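Week 4 – Work surfaces, benches and how people lay them out

Notes to go with the Tuesday lecture. Slides are up, the last few are out of order, sorry. If you missed it get the sketches off Veerle Goossens, hers are better than mine anyway.

Recap from last week
Reach zones. Near zone = forearm sweeps, elbow stays by your side. Far zone = whole arm, shoulder starts to work. Anything past that and you are leaning, and leaning all day is what hurts people. Remember the bakery case. Most of you drew the near zone as a square. It's two overlapping arcs, please fix it in your notebooks.

1. Height
Start from the elbow, standing, shoes on. Then:
– fine work (soldering, sewing, small parts): above elbow height, eyes need to be close
– light assembly, packing: a bit below elbow
– heavy work, pushing down, kneading: well below, you want body weight
The mistake is one height for everything. A kitchen with a single counter run at one level is a compromise for whoever cooks in it. Ask who cooks. Ask who else cooks. Adjustable legs are nice but people set them once and forget, see the Pener workshop survey in the reader (skip the appendix, the tables are printed wrong).

Thickness counts too. Seated worker, thick top plus a drawer = no room for thighs. Gerrit asked about this at the end, good question, yes you measure to the underside as well as the top.

2. Surface
Wood, steel, laminate, stone. Things to think about in order: what lands on it, what spills on it, how it gets cleaned, how it sounds. Sound always gets left out. Steel counters in a small room are very loud and it wears people down by the afternoon.

Wood is warm under the forearm, forgives a dropped part, can be sanded back. Butcher block = strips glued side by side, moves less than one wide board but still moves with the seasons. So fix it through slotted holes, never tight. Pale tops show dark parts well, dark tops hide them. Contrast is free so use it. Glare is the other side of that – pale and glossy under a bright lamp is tiring, go for a matte finish or move the lamp to the side.

Raised shelves and trays: a riser gets you a second level without making the bench deeper. Perforated metal is common for these. Light, dust drops through, but small screws may too, check hole size agianst the smallest thing you handle.
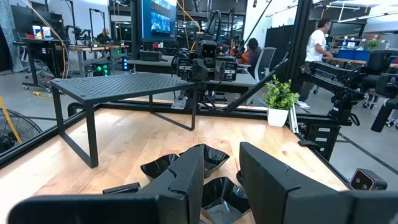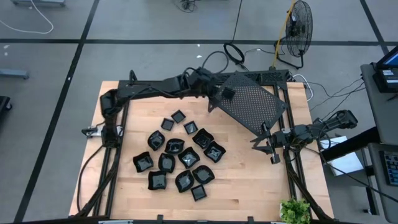

Pale wood top, black perforated shelf and tray.

3. Sequence
Lay the bench out in the order the work happens. Left to right or right to left, doesn't matter much, but pick one. Every time the hand goes back over itself is a crossing. Count crossings. Ambros Pichler's exercise from last year: the Ornico packing station, 4 crossings per box. Moved the tape and the labels, nothing else, and it went down to none. No new equipment bought. Keep that one in mind for the exam project, I do not want to see shopping lists.

Common parts go in the near zone. Rare parts go far, or off the bench. "Rare" means less than once an hour for our purposes.

4. Clutter
Two kinds. Live clutter is stuff in use, leave it alone, the person knows where it is. Dead clutter is stuff that landed there and stayed. Test: ask the worker what it is for. Long pause = dead. Don't tidy someone's bench before you have drawn it!! You lose all the information. Someone did this on the Sarmiento visit and we had to go back.

5. Floor
Ran out of time on this. Briefly – mats for standing work, edges bevelled, nothing that lifts at the corners. Tiled floors are easy to clean and hard on the knees. Room to step back from the bench, at least one full pace. More on this next week with Roswitha Albers, who is doing the standing/sitting session.

Homework
Pick one work surface you use every day. Desk is fine, kitchen is better. Draw it from above to scale, mark both reach zones, mark live and dead clutter. Then pick one task and draw the hand path in a second color. Count crossings. Write half a page on what you would move. Not what you would buy.

Reading: Indard handout, sections 1 and 2. Section 3 optional, it's mostly on paint.

Hand in on paper to Donnie Sutherland before the next class, no phone photos of notebooks please. Room is the same, door code is 1473.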